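Two-Bin Restocking in a Teaching Workshop
Project report, Operations and Supply
Sota Nagano and Jordan Rudd

Summary

The project replaced the weekly stock count in the Figueroa teaching workshop with a two-bin restocking method. It covered 26 low-cost items, mainly screws, washers, cable ties and crimp terminals. Over a trial of 10 weeks, two items ran out completely. Both cases were traced to the time between a bin being emptied and the order being placed. The method is suitable for items with steady use and a short delivery time. It is not recommended for items tied to a single class assignment.

1. Background

The workshop is open to all students in the first and second years of the program. Small parts are free to take and no record is kept of who takes what. Before the project, the technician on duty counted the stock at the end of each week, entered the numbers in a spreadsheet, and ordered anything that looked low. "Low" was not defined. The old spreadsheets show that the same item was reordered at very different levels depending on who did the count, and that counts were skipped in the busy part of the semester.

Most orders go to Dretia, a hardware supplier in Tillport. A smaller number of electrical parts come from Ultico. Dretia delivers from local stock. Ultico ships from a regional warehouse, and its delivery time varies more.

2. Method

In a two-bin system, the stock of each item is split between two containers. Users take parts from the front bin only. When it is empty, the rear bin is moved forward and the empty one becomes the signal to reorder. No count is needed. The rear bin must hold enough stock to cover demand until the delivery arrives.

The size of the rear bin quantity was set with the usual reorder point formula:

Reorder quantity = (average weekly use x lead time in weeks) + safety stock

Average weekly use was estimated from past purchase records, as no usage data existed. This is a weak source. It shows what was bought, and parts bought in one semester may have been used in the next. Where the records were clearly wrong – one size of washer had apparently been bought once and never again – the technicians gave an estimate.

Lead time was taken as the longest delivery seen in the records, not the mean. Safety stock was set higher for Ultico items than for Dretia items because of the spread in delivery times.

Each bin was given a card with the item name, supplier part code and order quantity. Cards from empty bins went into a box by the technician's desk. The box was checked each morning before the workshop opened.

3. Results

Stock was available for nearly all items throughout the trial. Two items ran out. The first, an M4 machine screw, was used heavily by a class building a gear train in March. The card was in the box the same day, but demand was far above the rate used in the formula and the rear bin emptied before the delivery came. The second, a ring terminal from Ultico, ran out because the card stayed in the bottom of the empty bin. It had slid under a loose divider and the bin was put back on the shelf as if it were full.

The technicians reported that they spent less time on stock work. We did not measure this with a time study, so it should be read as opinion.

Total stock value went up slightly at the start, since many rear bins had to be filled from nothing. It then fell as slow-moving items were used up and not replaced. By the end of the trial it was below the starting level, although part of the drop is explained by the end of the semester.

4. Discussion

The formula assumes that use is steady. In a teaching workshop this holds for general items such as cable ties, which are used in every class. It does not hold for parts named in an assignment sheet. For these, the instructor knows the demand in advance and a direct order before the assignment starts is the better option.

The card failure is a design problem. A card lying in a bin depends on someone seeing it. We moved the remaining cards to a clip on the outside of the bin after the ring terminal was missed, and no further cards were lost. The clips cost little but do catch on the shelf above when a bin is pulled out fast.

Users sometimes took parts from the rear bin while the front bin still had stock. This hides the signal. Placing the bins one behind the other reduced the problem compared with side-by-side placement, which we tried first.

5. Further work

Usage should be logged for one full semester using card dates, and the reorder quantities recalculated from that record. Dretia items could then be given smaller rear bins, which would free shelf space for the sheet metal offcuts now kept under the benches. Ultico items should stay at their present level until more delivery dates have been collected.
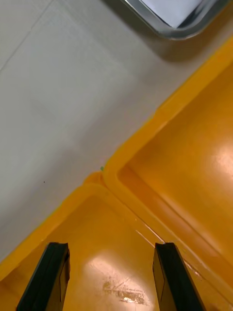
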